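How I Clean Floor Tile Grout (Without Wrecking My Knees)

I put off cleaning my grout for way too long. I'd mop, the tiles would look great for an hour, and then the light would come in sideways and there were those gray lines again. If your mop water goes into the lines and just sits there, mopping is part of the problem, and it was in my house for sure.

I've done the kitchen, the back hall and two bathrooms this way now. It's slow but it isn't hard, and most of what you need is probably under the sink.

What I use

Baking soda, a whole box if you've got a big room
Dish soap, the plain kind
A stiff nylon brush with a narrow head (mine is a Kurberg and the bristles have held up fine)
An old toothbrush for corners
Two buckets
A stack of rags you don't love
Something to kneel on

Please don't use a wire brush. I tried one behind the toilet where I figured it wouldn't matter and it took little crumbs right out of the line. Skip the vinegar too if your floor is marble, travertine or limestone, since acid will etch the stone. And never mix bleach with vinegar, or with anything that has ammonia in it. If you don't know what's left in a bucket, rinse it before you start.

Step 1: Get the grit up

Vacuum first, then vacuum again along the walls with the skinny attachment. Any sand you leave behind turns into mud the second you add water, and then you're scrubbing mud into the thing you're trying to clean. I skipped this the first time and had to redo half the hall.

Step 2: Mix the paste

I do 3 parts baking soda to 1 part warm water, plus a squirt of dish soap. You want it to hold a shape on a spoon, sort of like frosting. If it runs, add more soda. Make a small bowl at a time - it dries into a crust if you wander off to answer the phone (ask me how I know).

Step 3: Work in small patches

Pick a patch you can reach without moving your knees. Smear the paste along the lines with a finger or the back of a spoon, and leave it alone for seven minutes. I set the oven timer and drink coffee. Then scrub, short strokes back and forth along the line, and not too hard. Let the bristles do it.

Wipe up with a damp rag while the paste is still wet, rinse the rag in the second bucket, wipe again. Then shuffle over and start the next patch. My kitchen took a whole morning, and the water in that second bucket was so gross I almost took a picture of it!

Step 4: Rinse more than you think

Baking soda leaves a white haze. When the floor dries and it looks like somebody sifted flour over it, you didn't rinse enough. Clean water, clean rag, go over it all twice. Change the water halfway.

Step 5: Let it dry, then look

Wait until the next day before you decide how it turned out. Wet grout always looks darker. If a spot is still stained, do that spot again. For one really stubborn patch near the stove I used an oxygen cleaner from Travholm, mixed the way the tub said, and that got most of it.

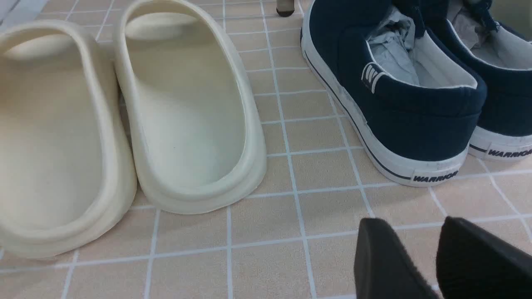 Sealing is the step I'd never bothered with, and I wish I had. Regular cement grout soaks up whatever lands on it, and sealer slows that down. I use the Kandari one with the little roller tip and go line by line, wiping any drips off the tile before they dry. Where you have thin white lines between beige tiles, like these, a steady hand matters more than a big brush, and every drop of dirty water is going to show if you leave it unsealed. Do the spots where shoes pile up first. Slides and canvas slip-ons bring in a surprising amount of grit on the soles, and it all gets ground in right there. I give those lines a second coat.

Stay off it for as long as the bottle says. Socks count as walking on it.

Keeping it that way

I sweep most evenings now and damp mop with hardly any soap, wringing the mop out until it's barely wet. Once a month I go over the worst lines with the brush and plain warm water. To see if your sealer is still working, put a few drops of water on the grout. If they bead up, you're good. If they sink in and leave a dark spot, it's time to do it again. I check mine every October, before the muddy season gets going.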